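# 2025년 6월 2일, 카드 일기

오늘도 한국어로 씁니다. 틀린 문장이 있으면 나중에 제가 다시 읽고 고치겠습니다. 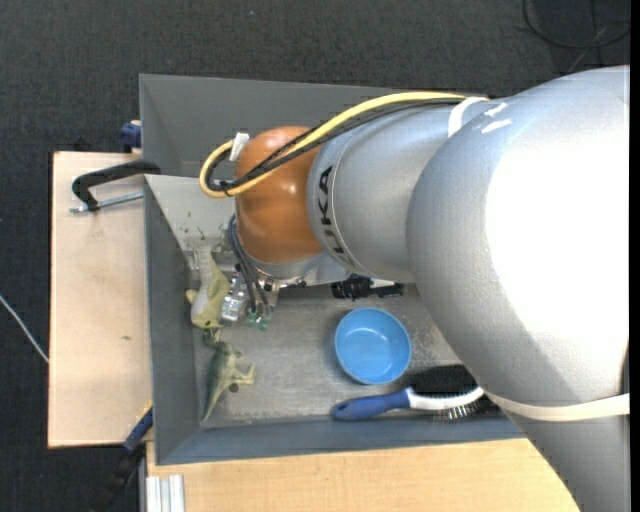
## 가게 대회에 다녀와서

오늘은 Sotura에서 열린 작은 대회에 나갔다. Sotura는 역 뒤에 있는 카드 가게이고, 이층에 게임을 하는 탁자가 있다. 참가한 사람은 나까지 포함해서 11명이었다. 사람 수가 홀수였기 때문에 매 라운드마다 한 사람은 쉬어야 했다. 나는 다행히 한 번도 쉬지 않았다.

내가 가지고 간 덱은 빨간색 한 가지로만 만든 빠른 덱이다. 싼 생물을 많이 내고, 상대가 준비하기 전에 공격해서 이기는 방식이다. 작년 10월에 처음 만들었고, 그때부터 조금씩 바꾸었다. 카드 값이 비싸지 않아서 시작하는 사람에게 좋다고 들었는데, 해 보니 쉬운 덱이라고는 말할 수 없다. 공격을 할 것인지 한 턴 기다릴 것인지 결정하는 일이 나에게는 아직도 어렵다.

결과는 세 번 이기고 두 번 졌다. 잊어버리기 전에 경기 내용을 적어 둔다.

## 경기 기록

첫 번째 경기의 상대는 파란색과 하얀색의 컨트롤 덱이었다. 첫 게임은 내가 빨리 이겼다. 두 번째 게임에서는 상대가 네 번째 턴에 내 생물을 전부 없애 버렸다. 나는 손에 있는 카드를 모두 내려놓은 상태였고, 그 뒤에는 카드를 한 장씩 뽑으면서 질 때까지 앉아 있었다. 세 번째 게임에서는 생물 두 마리를 손에 남겨 두었다. 상대가 또 전체 제거를 썼지만 나는 바로 다시 공격할 수 있었다. 이겼다.

두 번째 경기는 나와 거의 같은 덱이었다. 이런 경기는 먼저 시작하는 사람이 유리하다. 주사위를 던져서 내가 졌고, 경기도 졌다. 변명처럼 들리겠지만 두 게임 모두 땅이 한 장밖에 나오지 않았다. 그런데 다시 생각하면 두 번째 게임의 첫 손은 바꾸어야 했다. 땅 한 장에 싼 카드가 여섯 장이어서 욕심을 부렸다.

세 번째 경기는 초록색 큰 생물 덱이었고, 어렵지 않게 이겼다. 상대는 매우 친절했고, 내가 한국어로 “방어자를 지정하세요”라고 말했을 때 보통은 “막으실 거예요?”라고 한다고 가르쳐 주었다. 나는 이 표현을 손등에 적었다. 집에 와서 보니 반은 지워져 있었다.

네 번째 경기는 졌다. 상대가 생명점을 계속 회복하는 덱이었고, 한때는 생명점이 92까지 올라갔다. 그 숫자를 종이에 쓸 때 조금 슬펐다. 그래도 항복하지 않고 끝까지 했다. 사이드보드에 회복을 막는 카드가 있었는데 나는 그것을 넣는 것을 잊어버렸다. 이것은 운이 아니고 내 실수다.

다섯 번째 경기는 이겼다. 서로 피곤해서 말이 별로 없었다. 마지막 턴에 상대의 생명점이 3이었고, 나는 맨 위에서 번개 주문을 뽑았다. 상대가 웃으면서 손을 내밀어 주어서 고마웠다.

## 사이드보드에 대해서

사이드보드 종이를 미리 써서 덱 상자에 넣어 두어야 한다. 머릿속으로 외우는 것은 나에게 맞지 않는다. 한국어로 규칙을 생각하고, 상대의 말을 듣고, 생명점까지 계산하면 다른 것을 기억할 자리가 없다.

바꾸고 싶은 것은 다음과 같다.

- 땅을 한 장 더 넣는다. 대신에 효과가 약한 마법 한 장을 뺀다.
- 회복을 막는 카드는 사이드보드에 그대로 둔다.
- 유물 제거 카드는 줄인다. 오늘은 유물을 쓰는 상대를 한 명도 만나지 않았다.
- 컨트롤을 만나면 손에 생물을 반드시 남긴다.

세 번째는 아직 확실하지 않다. 다음 대회에 유물 덱이 나오면 나는 분명히 후회할 것이다.

## 그 밖의 일

상품으로 부스터 팩 두 개를 받았다. 하나는 바로 열었는데 쓸 만한 것이 없었고, 다른 하나는 아직 책상 위에 있다. 카드 보호 비닐도 새로 사고 싶었지만 Nellico의 무광 검정색은 다 팔렸다고 했다. 빨간색은 남아 있었다. 빨간 덱에 빨간 비닐은 너무 솔직한 것 같아서 사지 않았다.

돌아오는 길에는 Zundbridge 앱에 오늘의 덱 목록을 저장했다. 앱의 한국어 카드 이름과 내 카드에 인쇄된 이름이 가끔 달라서 시간이 오래 걸렸다. 예전에 Isaksson 게시판에서 읽은 글에는 진 경기부터 먼저 기록하라고 되어 있었다. 나는 순서대로 쓰는 것이 편해서 이번에도 순서대로 썼다.

내일은 첫 손을 바꾸는 연습을 하려고 한다. 혼자서 일곱 장을 뽑고, 이 손으로 시작할지 말지를 정하고, 이유를 한 줄씩 한국어로 적는 것이다. 비닐은 다음 주에 다시 물어보겠다.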